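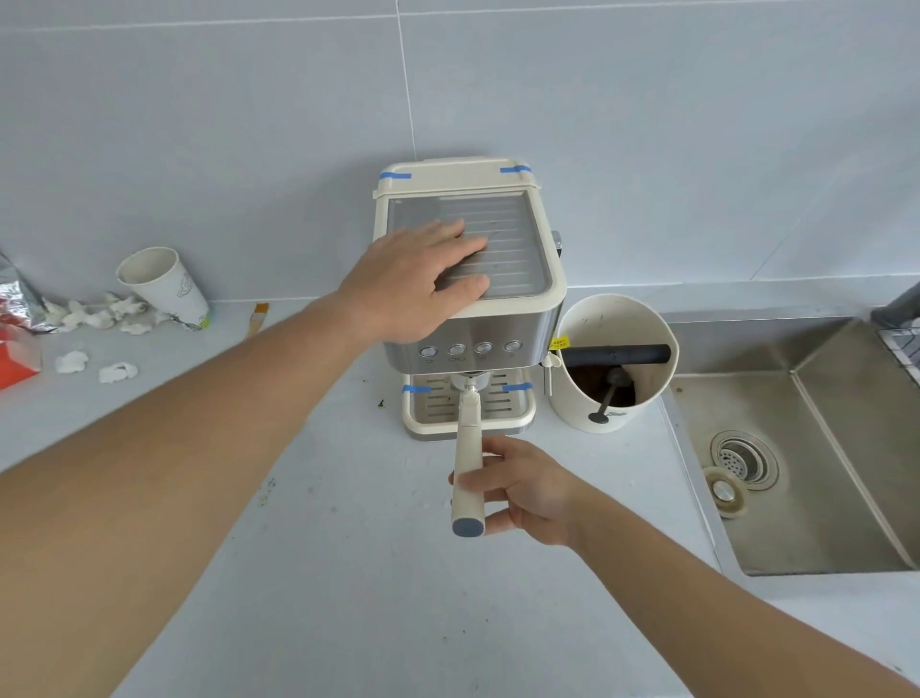
Hands at a countertop espresso machine with a brushed stainless-steel front

Smart plug making outgoing connections all night, should I worry?

Posted in Home Network Security, 14 April 2023

I have a Kemppainen smart plug in the kitchen, bought in December. Last week I turned on logging in my router (a Jesar, the model with the two antennas) because my upload speed was bad in the evenings. The log shows the plug opened 302 connections between midnight and 6 a.m. They all go to the same address outside my country, on port 2544. There is nothing scheduled in the app for those hours.

I changed the app password and unplugged it for a day. The connections stopped while it was unplugged and started again when I put it back. The firmware page in the app says "up to date" but gives no version number. The router password is my own, not the one on the sticker. Is this an infected device or is it normal for these plugs?

emwood_resident

It could be either one. A lot of cheap plugs check in with a server every minute or so and open a new connection each time. Six hours at one a minute would be 360, so your number is not strange by itself. What matters more is how much data goes out. If your router shows bytes per device, look at the total for one night. A few hundred kilobytes is check-in traffic. If it is many megabytes, the plug is doing something else and I would take it off the network.

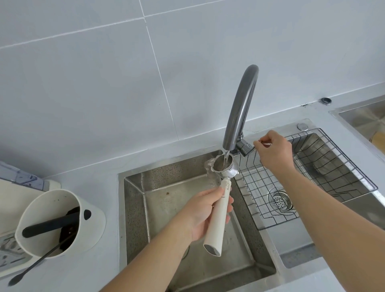

Whatever the total is, do these in order:

Turn off UPnP in the router. It lets devices open ports to the outside without asking you.
Look at the port forwarding page and delete anything you did not add.
Hold the button on the plug until it resets, then set it up again with a new password that you don't use anywhere else.
Put it on the guest network, with the setting that keeps guest devices from seeing each other turned on. On my router that one was off by default.

Then block port 2544 outbound for that device only and see if the app still works. Mine kept working at home and only lost control from outside the house, and I could live with that. I have 11 devices set up this way now.

One more thing, the bad upload speed may have nothing to do with the plug. Check your cloud photo backup first.

tetum77

just throw it out, they all spy on you. get a mechanical timer

portwatcher

Agree with the guest network advice above. I would add that "up to date" in the app only means there is no newer file on the maker's server. If the last update was years ago it will still say that. Ask support for the version number and its date. I waited nearly 30 days for a reply from a different brand and replaced the plug in the meantime.

If you do replace it, remove the old one from your account before you get rid of it, and reset it too. It has your Wi-Fi password stored in it.

tin_roof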